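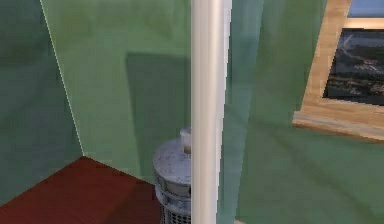 Simulated Rooms and the Doorway Problem: Notes on the February Trials

Posted 2019-12-14

The Tinska navigation method was first tested in February, and the write-up has waited long enough. The method trains a small wheeled robot entirely in rendered rooms and asks it to reach a goal using a single forward view. No map is supplied.

The rooms were built with the Graltuvholm scene package. Walls are green throughout, which removes color as an easy cue for telling one room from the next. A policy that relies on wall paint will fail early, and that was the intention. Thin obstacles matter as well. A white pole close to the viewpoint can hide part of a trash can, and the earlier Tijani baseline often treated such a pole as the edge of a wall.

Each policy was given 100 trials per layout, with a limit of 3080 simulation steps. The baseline reached the goal in 50 trials on the two-room layout. The Tinska policy reached it in 80.
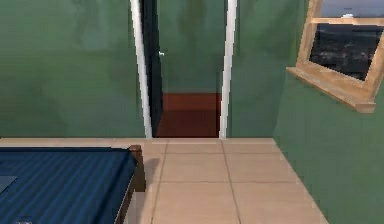

Most of the remaining failures occurred at doorways. The policy approached at a shallow angle, corrected too late and touched the jamb. Adding a short turning penalty reduced contact but made the robot slow to commit, and that setting was withdrawn.

The Fuvbridge layouts, which include longer corridors and closed doors, have not yet been run. Results will be posted on this page, together with the training settings.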